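Sutorville Home Forum > Interior Finishes > Paint and Coatings

Dark olive in a room with one good light: sheen and LRV question

nerkard_flats
Posted Aug 26, 2021

Repainting a workroom, 24 feet on the long side, 9 foot ceiling. Existing finish is builder's white, flat, sound, no peeling. The plan is a dark olive-brown on the left wall as you come in, LRV somewhere between 8 and 10. Other walls undecided.

Questions:
1. Gray-tinted primer or straight to two coats of finish?
2. Matte or eggshell? The wall gets raking light from a window at the end.
3. Does a dark wall next to a white work surface cause glare problems in practice?

I have read the sticky. It covers light colors only.

plumbline43
Tint the primer. Dark olives are made with a lot of yellow oxide and black in a deep base, and the deep base has very little titanium dioxide in it, so it doesn't hide. Over white you will be at three coats and may still see holidays in the raking light. Gray primer at a mid value, then two coats.

Matte. Eggshell in raking light shows every roller lap and every taped joint.

Essien_Coatings_Guy
Agree on the primer, disagree on matte. Standard matte in a deep base burnishes. Brush past it with a sleeve a few times and you have a shiny streak that won't wash out. In a workroom I would use eggshell and skim the wall first. If the drywall is a level 4 finish, bring it to level 5 on that one wall. It is a day of work.

plumbline43
A day of work and two days of dust. There are washable mattes now that don't burnish the way the old ones did. I did a hallway in one in June and it has had bikes leaned on it.

Essien_Coatings_Guy
June to now isn't a test. Come back in a couple of years.

hvirk
On question 3, yes, some. The eye adapts to the average brightness of what it is looking at. Put a white surface under direct light in front of a wall with LRV 8 and the contrast ratio is over 10 to 1 before you account for the light falling unevenly. General office guidance is to keep the task and its immediate surroundings within 3 to 1. You can work at it, but it is tiring over a long session. 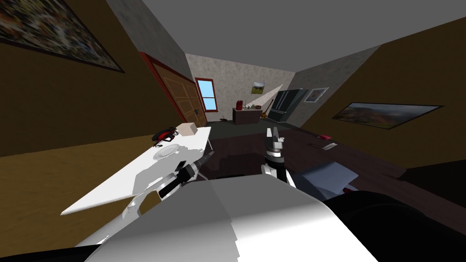 Rendering: white table, dark olive-brown wall behind it.

The tabletop is bright and the wall is dark. Two fixes: drop the tabletop to a light gray or a pale wood (LRV 40 to 50), or take the wall up to 15 or so. I would do the table. It is cheaper and you keep the color you picked.

- Hina Virk

nerkard_flats
Useful, thanks. The table is staying white, it was expensive. Could I get the same result with a mat on it?

hvirk
A mat covers the part you look at most, so yes, mostly. Use a matte surface. A glossy gray mat will give you a reflection of the fixture and you are back where you started.

tallow
I think the 3 to 1 figure is being applied too strictly. It was written for people reading paper at a desk all day. My shop has a wall darker than this and a white bench and I have never noticed it. What I did notice was color temperature. Under 2700K the olive went plain brown. At 4000K with a high CRI it read green again. Buy the lamps before you buy the paint, and put up a sample board at least two feet square.

hvirk
Fair point on the lamps. On the ratio, tolerance varies with age and with how long you sit there. I wouldn't call it strict, it is a starting value.

plumbline43
Also consider the door. If it is natural wood, an olive-brown next to an orange-toned varnish can make the varnish look more orange. Hold the sample board against the casing.

nerkard_flats
Door is oak with an old oil finish, quite orange. I will check it.

Quantity: wall is 24 x 9 less nothing, so 216 sq ft. One gallon for two coats?

Essien_Coatings_Guy
At 400 sq ft per gallon you need 432 for two coats. One gallon leaves you short. Buy a gallon and a quart, and box them together in a bucket before you start. Deep colors vary between cans.

plumbline43
Seconded on boxing. Andcombe Supply on Route 43 will shake both for you again if you bring them back within the week.

nerkard_flats
Going with gray primer, washable matte, a gallon and a quart. Leaving the skim coat unless the primer shows something bad.

Essien_Coatings_Guy
It will show something. Look at it with a work light held flat to the wall before you open the finish.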